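Do You Really Need New Pans? Questions We Get About Cookware Claims
Prestham Kitchen Notes, reader questions, updated in November
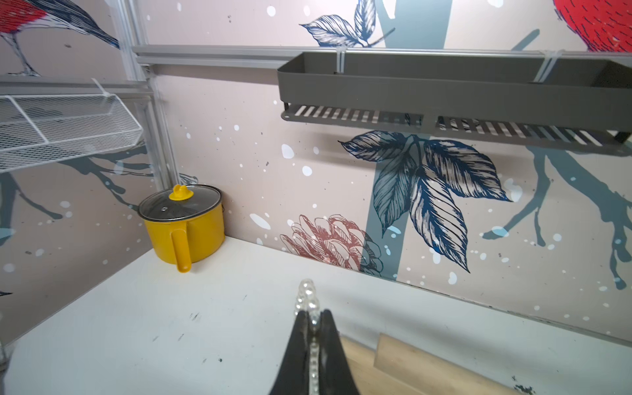

Most of the questions below arrive after somebody has read the back of a box. We have grouped the ones that come up most often. None of the answers are sponsored, and we don't take free samples any more, for reasons that come up further down.

Is enamel "completely non-stick", as the shop told me?

No. Enamel is glass fused on to metal. It is smooth, it doesn't react with tomatoes or vinegar, and it wipes clean fairly easily if you haven't burnt anything on to it. Fry an egg in it without enough fat and you will be scraping. Shops like the word "non-stick" because it sells, and some of them will use it for anything shiny. If the label says "easy release", ask what that means. We have asked several times and have yet to get an answer that would survive a fried egg.

My mother's enamel pots lasted decades. Will a new one?

It might. It depends on how thick the steel is, how many coats it got and how you treat it. It's also worth remembering that you only see the old pots that survived. The ones that chipped in their second year went in the bin long before you were old enough to notice, so "they don't make them like they used to" is hard to prove either way. There was plenty of thin, cheap enamel about in those days too.

A bit has chipped off. Is the pan now dangerous?

It depends where. A chip on the outside rim is ugly and may rust, and that's the end of it. A chip on the inside is a different matter: the bare steel will rust, and further flakes can come away into the food. They are glass. We would stop cooking in it. You'll find repair paints sold for this, and the small print on most of them says they aren't meant for surfaces that touch food. Read it before you spend the money.

Does the colour make any difference to how it cooks?

The outside colour, hardly any on a hob. We have seen it claimed that dark pots "draw in" heat from a gas flame and save fuel. Nobody making that claim has sent us a measurement. Inside, a pale lining lets you see when butter is browning, and that is a real advantage if you make a lot of sauces. A dark lining hides stains. Choose the outside to please yourself.

Are glass lids better than metal ones?

You can look in without lifting them, for the few minutes before they steam up. They are heavier, they can break if you run cold water over them straight off the heat, and the knob is usually the first part to fail. Metal lids are lighter and you can drop them. We don't think either is worth paying extra for. Do check what oven temperature the knob will stand, as it is often lower than the figure given for the pot.

What about the little hole in the lid?

It lets steam out, so the lid rattles less and you get fewer boil-overs. It won't "lock in vitamins", whatever the leaflet says. A pan with the lid a finger's width off does the same job.

Should I believe a "2,000 uses" rating?

Ask: uses of what? When Colleen Thibodeau, who edits these pages, wrote to Pulari about the 2,000 figure on its frying pans, the reply explained that one "use" meant a pass with a weighted pad across the coating. There was no heat involved and no food. That isn't dishonest exactly, but it tells you nothing about what happens when your teenager goes at it with a fork. We'd ignore any rating where the maker won't send you the method.

Do you run your own tests?

Some, and we try not to make too much of them. Last winter we asked readers to keep a diary of one pan each. 268 people signed up and 102 were still sending in diaries at the end, so we have no idea what happened with the rest. Perhaps their pans were fine and they got bored. Perhaps they threw them out in a temper. We published what we had, said it was thin, and then watched a retailer quote it as though it were proof. Please treat it as a collection of stories.

You gave Koivisto pans a good write-up. Were you paid?

No, but they had been sent to us free, and we didn't say so clearly enough. Reijo Nurmi, who wrote the piece, has since bought one in a shop and liked it rather less. The handle gets hot. The original article is still up with a note at the top. That episode is why we now buy everything ourselves, and also why we cover fewer products than we did.

Is a heavy base worth the money?

On an electric plate or a ceramic hob, a thicker base does even things out. For boiling potatoes it makes no difference you would notice. The trouble is that "heavy base" isn't a measurement. Some pans have a thick disc that stops well short of the sides, so you get a scorched ring round the edge. Turn the pan over in the shop and have a look. If the staff don't like you doing that, shop elsewhere.

Will it work on induction?

If a fridge magnet grips the base firmly, very probably. Enamelled steel and cast iron usually do. A weak grip often means slow heating. Take the magnet with you and trust it over the symbol on the box, and remember that a very small pan may not wake up a large ring at all.

I've been told I need a ten-piece set. Do I?

We have never met a household that did. Count the pieces first, because lids are often included in the total, and sometimes the spatula as well. Most people use the same two or three pans all week and keep the others at the back of a cupboard. Buy one decent pot, see what you find yourself missing, and buy that next.

Can I put enamel in the dishwasher?

The box usually says yes. It won't fall apart, but the shine goes over time and the rims tend to rust where they knock against other things. "Dishwasher safe" tells you the thing should survive. It makes no promise about looks. Warm water and a soft cloth take a minute.

How do I shift burnt-on food?

Fill it with water, add a good spoonful of bicarbonate of soda, simmer for a quarter of an hour and leave it to cool on its own. Then use a wooden spoon. Repeat if you have to. We have tried the special pastes and they mostly work too, at several times the price. Avoid wire wool, and avoid the trick with a dishwasher tablet that goes round every year. Those tablets are harsh and they aren't meant to be boiled in an open pan.

Is a 5-year guarantee any use?

Read what it leaves out. Of the ones we have looked at, most exclude chips, stains, scratches, overheating and "normal wear", which doesn't leave a lot to go wrong. Keep the receipt anyway. Your ordinary rights against the shop may well be more useful than the maker's card.

Where can I buy second-hand?

Charity shops and house clearances. The Marnport market has a stall with a fair amount of enamel, though the prices go up whenever something is called "vintage". Run a finger round the inside, look at the rim in good light and check that the lid sits flat. Walk away from anything with a rusty spot in the bottom, however pretty it is.

Can I send in a question?

Yes, through the contact form. Tell us what the pan is, what sort of hob you have and exactly what the label claims. We can't tell you whether a pan is safe from a photograph, and we won't guess.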